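Subject: Re: [gritgate-bench] Spares line for the hand-held grippers
From: Vilja Kallio
2 replies · 0 shares

Liam,

On 12 December's draft budget, please read "December draft" only; the sheet has been revised twice. Your question first:

> Liam Hulme wrote:
> Do we need a spares line at all? Three hand-held units
> were quoted by Zemell at 3270 for the lot. I would put
> what is left towards a second table at Polurden.

Yes, we do. The 3270 covers the units and one set of fingers each. It excludes pads, threaded inserts and carriage. Fingers are the part that wears, and I would sooner order five spare pairs with the units than pay carriage twice.

The task list is unchanged: cups and small baskets, moved one at a time on a bare table. Lacey Treloar has asked for wider objects later in the year – that would mean a different jaw and should be budgeted separately. 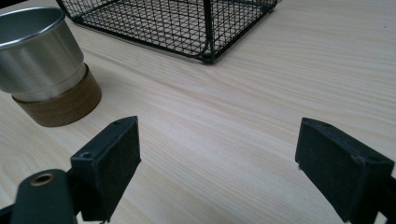
Fingers open, metal cup with wooden base band at left, wire mesh basket behind. Note scuffs on the lower edge of the right finger.

For the order I propose the following. Fingers are bought as pairs and fitted as pairs. Fixing screws come from Greenwood, as before. Pads are listed on their own line so that Lorna Lumbao can reorder them without raising a new request.

The second table can wait until the units are in use. If Polurden needs it sooner, Poppy Hollis should send me the floor dimensions and I will cost it with delivery.

Please send corrections to the sheet, not to the list.

Vilja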